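Hadomgate Kitchen Handling Project: progress report to the Oyelaran Fund, covering the spring period up to the end of May

Dear all at the Fund,

Thank you once again for your patience over the revised equipment schedule, and for the kind note that came with the second instalment. It arrived on a rather grey afternoon and cheered the whole workshop up. We promised you a fuller account of where the money has gone and what we would like to do with the rest of it, so please settle in, as there is a fair bit to tell.

The largest decision of the spring was whether to buy a second Luma arm now or wait until autumn. We have decided to wait. The first arm is in use on most mornings, but the afternoons are still free, and it seemed wrong to spend your money on a machine that would stand under a dust sheet until the new bench is ready. The sum set aside for it stays untouched in the equipment line, and we will write to you before it moves anywhere.

What we did buy, and are very glad of, is a further set of hand-held grippers. These came to £1,303 including delivery, which is £251 under the figure in our original plan — a pleasant surprise, as the supplier let us have the spare fingers at the old price. We now have enough to keep two people recording side by side, with one tool in reserve for when a screw works loose.
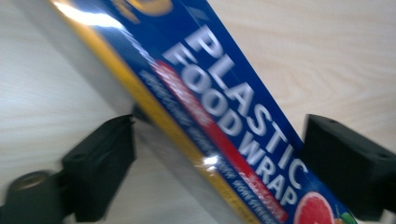
Reading time: 3 minutes

Long cartons like the plastic food wrap have taken up a good deal of our thinking on grip width. The two fingers need to close on the long sides firmly enough to carry the box at a slant, and a glossy printed surface is a different matter from the plain card we started out with. We have put £328 towards replacement finger pads in the coming period, and we would ask you to treat that as a first guess, for we are still learning how quickly they wear.

Groceries and kitchen goods for the recordings have cost very little. There are now 13 kinds of packet, tub and carton on the Wollemeo shelf (so called after the firm that gave us the shelving), and most of them came from the shop at the end of the road. We should like to add a few heavier things, such as bags of rice, before we settle the specification for the second arm, as the weight it must lift makes a great difference to the price.

Two matters are running behind. The new bench is late, and the storage drives were ordered in the wrong size and had to go back. Neither has cost us anything beyond time and a little embarrassment.

May we ask for your agreement to carry the £251 saving over into the pads and drives? If you are content, a short reply is all we need, and we will send the amended budget sheet by return. You would be most welcome to visit, too — mornings are best, when the arm is running and the kettle is on.

With warm thanks from everyone at Hadomgate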